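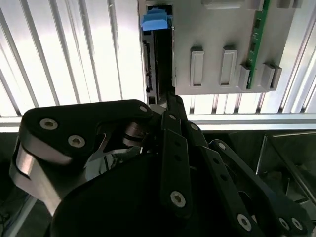
Stripping an old office tower for parts, where do I stop?
Posted 16 May 2021 by Shabani Tanui

Hello everyone, and thank you in advance for your patience, as I tend to go on a bit. Our neighborhood repair club in Gramutville was given a batch of old office desktops, and I have taken on the job of getting them sorted before the August swap meet. Some will be put back together for families who need a homework computer, and the rest will go for parts. I've done plenty of sewing machines and lamps in my day, but computers are fairly new to me, and I'm finding that the screws are the easy bit. It's all the plastic that makes me nervous! There's a tall narrow slot beside a light gray panel with a bright blue pull tab sticking out at the top of it, and I can't decide whether that tab wants to be pulled, pinched or pushed. Inside the slot there is a black strip with what look like little pins running down the wall, so I really don't want to yank on it and bend something. The panel has raised gray tabs along it too, and a strip of green circuit board running down between two of them. Do those gray bits come off, or are they molded in?

My second worry is the main board itself. I have the lid off and I can see the processor, and my nephew tells me I should pull the whole board out and sell it as one piece. My friend Dora says leave it in the case and only take what is easy. I would like to be fair to whoever ends up with it, so if you have done this before, please tell me what order you work in and what I ought to put aside in a bag with a label. I'm in no hurry, and I have plenty of tea.

Ertürk
Blue usually means it's meant to be touched without tools. Try pressing it gently before pulling. If it doesn't move, leave it. And unplug the thing first and hold the power button down for 5 seconds.

Itico
Welcome, Shabani, and what a lovely project. I did much the same for our library a while back, and I still have the box of odd screws to prove it. Ertürk is right about the colored plastic. On a lot of office machines the maker used one bright color for anything the owner was expected to handle, and the plain gray pieces were more often part of the molding. I can't swear to yours, so feel around the edge of a gray tab with a fingernail. If there's a gap and a bit of spring to it, it may be a clip. If it's one solid piece, let it be.

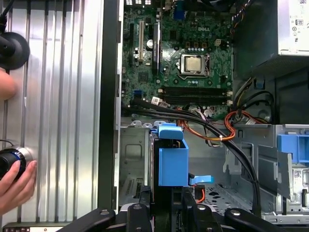
As for the board, I'm with Dora, at least for any machine you might want to put back together. Getting a board out means unplugging every little wire, and then somebody has to work out where they all went. Take your notes before you touch anything. With the cooler off and the silver top of the processor showing in its socket, I'd decide right away whether the chip is staying. If it is, wipe off any old paste with a lint-free cloth and a drop of rubbing alcohol, put on a dab of fresh paste, and get a cooler back on before anyone switches the power on. If it's going, lift the retention frame, take the chip straight up by its edges, and put it in something rigid. Those sockets don't forgive a dropped screwdriver. All four memory slots are empty, so put memory on your shopping list, and check the exact type against the model number before you buy. Don't go by what looks like it will fit.

The blue drive caddy is worth keeping even if you have no drive for it, and it should stay with its own case. I once mixed up a whole shelf of them and spent an evening trying each one in each machine. Leave the power supply closed up, please. You can unscrew the whole box and test it or pass it on, but the inside can hold a charge after it's unplugged. And leave the small cable ties alone until you're certain that machine is for scrap. A tidy bundle is so much easier to put back.

For bags, I use the zip kind from the kitchen drawer for screws, and antistatic ones for anything with a circuit on it. Write the model number on each bag before you fill it. Good luck with the swap meet, and do come back and tell us which way the blue tab moved!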